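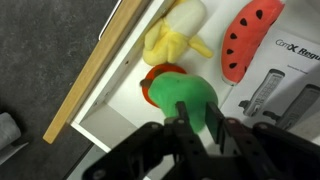
Why bother with two lots of fingers when the arm costs more than everything else put together? Mivow put that to me in the corridor and I still owe a proper reply, so the next ten minutes are it.

(Slow down here, I always rush the start.)

Right, so! Same arm all the way through, same controller, and the job is picking soft toy fruit out of a drawer. We ran 300 grasps with the Prurnside fingers and 300 with the Flunness ones, and I changed nothing else in between except the closing force, which I'll own up to on the next slide. Plush is a horrible thing to grip – it squashes, it slides, and the controller thinks it has hold of something long before it has. 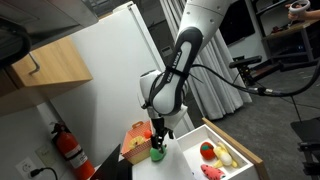

The narrow fingers got 186 good lifts out of their first 200, which had me very pleased with myself until we moved on to the fruit lying against the drawer wall. Then they started snagging, and I spent about 90 minutes blaming the wrist camera when it was the approach angle (skip this bit if we're running late). The wider pads are kinder near the wall but they do shove the neighbours about.

Pause for the force plot. Let them look at it.

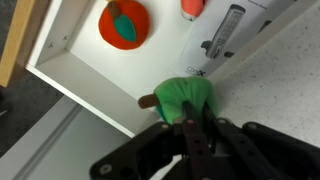 Would a wrist camera on its own be enough for this?
For the last few centimetres I'd trust it, but I'd keep a fixed view as well, as the fingers hide a lot once they close.

Then straight on to the El Ouafi controller settings and hand over the printed table. We'll repeat the wall picks in July with a softer pad.

14 shares
3 comments

Related items
Choosing finger pads for soft objects
Setting closing force on a two-finger gripper
Wrist view or fixed view?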